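How a Window Keeps a Room Warm

A window has two jobs that pull against each other. It must let light in, and it must keep heat from getting out. Light passes through glass easily. Heat also passes through glass more easily than you might expect, so a window is usually the coldest part of a wall in winter. Put your hand near the glass on a cold morning in February and you will feel it.

Heat moves from warm places to cold places. It does this in three ways.

The first is conduction. This is heat moving through a solid thing by touch. When you hold a metal spoon in hot soup, the handle warms up. The tiny particles in the hot end shake quickly and bump the particles next to them, and the shaking is passed along the spoon. The same thing happens in a sheet of glass. The side facing the room is warm, the side facing the street is cold, and heat passes from one to the other.

The second is convection. This is heat carried by moving air or water. Warm air is lighter than cold air, so it rises. Air that touches a cold window cools down, gets heavier, and sinks to the floor. More air moves in to take its place. This slow loop can feel like a draft even when the window is shut tight.

The third is radiation. Warm things give off heat in the form of rays that cannot be seen. You feel these rays when you stand in sunlight or sit near a fire. Your own body gives them off too, and some of that heat goes toward the cold glass.

The parts of a window

The glass in a window comes in flat sheets called panes. The panes are held by a frame, which can be made of wood, metal, or plastic. The frame has to be stiff. If it bends, gaps open at the edges and air leaks through.
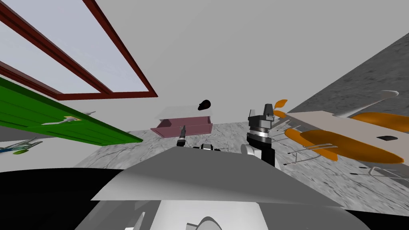

A window frame holding its panes.

Heat escapes through the frame as well as through the glass. Metal conducts heat well, so a plain metal frame loses heat quickly. Wood conducts heat slowly. Plastic frames are often hollow inside, and the trapped air slows the heat down. Some metal frames have a strip of plastic built into the middle for the same purpose. The strip is called a thermal break.

The color of a frame does not change how well it conducts heat. A dark frame will get hotter than a pale one in direct sun, but on a cloudy day the two behave in nearly the same way.

Two panes and a gap

Old windows have a single pane. Many newer ones have 2 panes with a narrow gap between them. This is called double glazing. The gap is filled with air or with another gas called argon. Still air is a poor conductor of heat, and argon is poorer still.

The size of the gap matters. If it is too thin, heat crosses it easily. If it is too wide, the gas inside has room to move in a loop, and convection begins carrying heat from one pane to the other. The edges are sealed so that the gas stays in and damp air stays out. If the seal fails, mist can form between the panes where no cloth can reach it.

Some glass also has a very thin coating of metal. It is so thin that you can see through it. Light passes through, but much of the heat from the room is reflected back inside.

Test it yourself

You will need two glass jars of the same size with lids, one larger jar with a lid, and a thermometer. One of the small jars must fit inside the large one without touching its sides. Ask an adult to help with the water.

Stand the first small jar on a table. Rest the second small jar on a cork inside the large jar. Pour 200 milliliters of warm tap water into the first small jar and 200 milliliters into the second. Put all the lids on. Wait 40 minutes, then measure the temperature of the water in each small jar and write it down.

The water inside the double jar should be warmer. It has two layers of glass around it and a layer of air between them - the same plan as a double-glazed window.

Words to know

Argon: a gas with no color and no smell, found in small amounts in the air.
Conduction: heat moving through something by touch.
Convection: heat carried by moving air or liquid.
Pane: one sheet of glass in a window.
Thermal break: a part that slows heat moving through a metal frame.

Text by Periklis Kouris. Copyright Sondholm Learning Pages | Contact us | Back to top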